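Notebook, desk tidying set, April 2020

Picked this up again after a good long chat with Gleice Pacheco, who had been going through the earlier batches and was kind enough to tell me which of mine were a bit dull. She's right, I'm afraid. I had got into the habit of laying things out nicely before every go, so the learner was seeing the same polite little objects in the same polite places, and of course it did well on those and then fell to bits the moment Hosport put it in front of somebody's real desk. So the new rule (my own, but Gleice approves) is that the desk stays as it is and we work with whatever has ended up on it.

The count as of this morning is 1,700 episodes kept and 942 still waiting to be looked over. I had hoped to have that second number well down by now, but the review page on the Burnen machine is slow and I keep getting distracted by the interesting ones. If anybody reading this has a spare hour, please start from the oldest end, and do leave a note when you throw one out, even if it's only a word or two!

A few things about how the hand-held grippers feel. Closing slowly is still much better than closing quickly, and I find I hold my breath when I do it, which can't be good for me. My wrist gets tired after a while and I begin to tip the tool forward without noticing, so I've started putting it down after every 13 goes and walking to the window and back. Sveinbjörnsson used to say in his notes that the tired episodes were worth keeping, and I do see the point, but I'd like them marked as tired so we can leave them out later if we want to.

Bags are the trouble, as ever. Anything with thin clear plastic round it slides about inside its wrapping, so you think you have hold of the thing and what you really have is a pinch of bag.
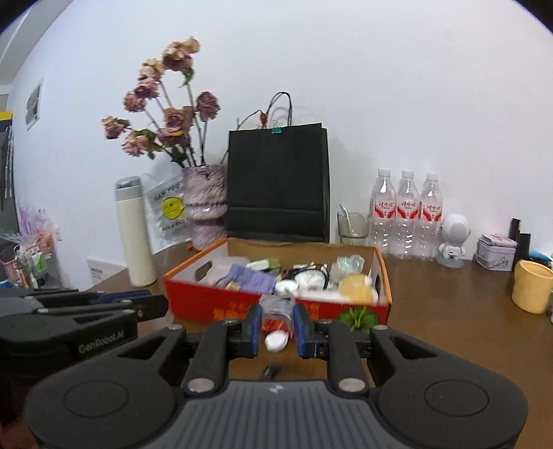
I've been going in with the tips a little wider than feels natural and letting them close on the solid part, and where I can't manage that I let go and try again without stopping the recording. Gleice wants those second tries left in whole, and so do I now. We did disagree over whether a crowded box should be its own task or just part of tidying, and I've put it down as its own task for the time being, mostly so I can find the episodes again.

Still to do: ask Gronstead about spare tips, rename the 2 folders I labelled in a hurry, and copy everything over before the disk fills up. I'll do the copying first.

Recent entries
Gripper tips, cleaning and swapping
Review page: what the colours mean
Cups and spoons, second try
Notes from the August set
Naming folders (please read)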